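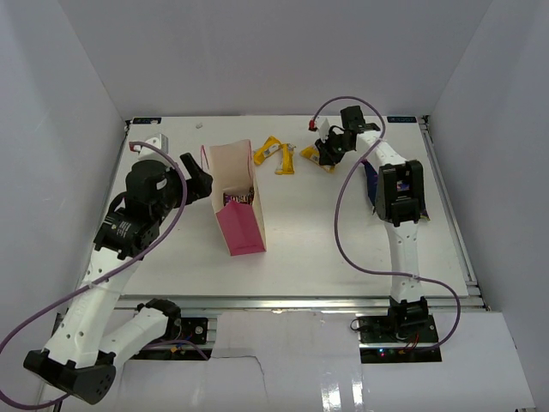
Last changed: March

Rirklow - tables, walls and corners
Photo page

Quick one this time, no proper writeup, I have a van to unload. The top photo is one of the white tables with the walls on and the rest of the page is the usual mix of build shots. Click for big versions. The big versions are slow, I know. Satish is supposed to be shrinking them.

If you only want sizes and prices, wrong page, go to Tables.

Top photo: white table with the walls up
White back, white left side, white right side. Flat white board for the top, silver rail along the front edge. Two small blue labels at the back, one in each corner. The white sheet lower down in front has a faint crease or crack in it, and yes that bothers me too. New sheet is on the list. Also a tiny white speck near the back edge that I only noticed on the big version.

Corners are what I like best on this one. Soft shadow where the walls meet, no hard dark line. Took a lot of fiddling with the lights to get there, see further down.

1. Walls before paint
Leaning up in the hallway at the Genon unit. Grey primer only. The long one is the back. Don't mind the bikes.

2. Paint, first go
Too shiny!! Matt on the tin, not matt on the wall. Sanded all of it back the next morning.

3. Paint, second go
Much better. Żak matt white, short-pile roller, thin coats. Bronisława did these and you can tell, mine have drips.

4. Roller tray
Just like the color of the tray honestly quite pretty after a month of whites.

5. Front rails
Cut and laid out on the blanket. Deburr the ends before you pick one up. I have the plaster on my thumb to prove it.

6. Box of bolts
Order came as 3,000 when I wanted 300. Anyone needing bolts, email me. Really.

7. Corner joint, close up
Inside corner, before filling. There's a gap at the bottom you can get a fingernail in. Filled later.

8. Corner joint, after
Same corner, filler sanded and one coat on. Elsie Pilkington asked what filler, it's the Fluteck fine one in the small tub. Goes off fast so only mix what you can use in 8 minutes.

9. Lights, bad version
One lamp straight overhead. Black stripe down every corner, hot spot in the middle. Left it up here so you dont repeat it.

10. Lights, good version
Lamps moved out and turned to the ceiling, so everything gets the bounce. Duller in the room, far nicer on the walls. You still get a bit of shine off anything glossy, mostly on the lower sheet at the front. Haven't solved that.

11. Level on the board
Bubble in the middle. Took folded card under one leg. The card is still there.

12. Labels
Roll of blue ones, cut small. They go at the back corners so the board goes back the same way round after cleaning. We used to use pencil marks and somebody kept wiping them off (me).

13. Cleaning kit
Damp cloth, dry cloth, soft brush for the back edge where the crumbs and bits of paper end up. No spray straight on the board. It runs under the rail and sits there.

14. Sheet going down
Ashok and Mitsuko at either end, me taking the photo and giving unhelpful advice. Roll it out warm and let it sit flat overnight before you trim. If it gets folded, even for a second, the line stays. We've tried the iron through a towel, we've tried books. Line stays.

15. Offcuts
White, white and more white. Free to whoever collects. The long strips make decent shelf backs.

16. Ashok's cable tray
Not ours strictly, he made it at home. Clips under the table, holds a power strip. Want one for every table but he says no.

17. Sweeping up
End of the day, door open, dust everywhere in the light. Last one on the roll.

Missing from this page: the taller walls for the second table (photos came out blurry) and the fold-flat version, wich is still in bits. Will add when there's something to look at.

Questions I get a lot, short answers. Yes the walls come off. No they don't fold. White only for now, Mitsuko wants a grey set and might get one if the second batch goes well. Front stays open so you can reach in over the rail, and no we won't do a lid.

Want to use a photo? Fine, put Rirklow next to it. Not the one of my thumb.

Back to photo index | Tables | Contact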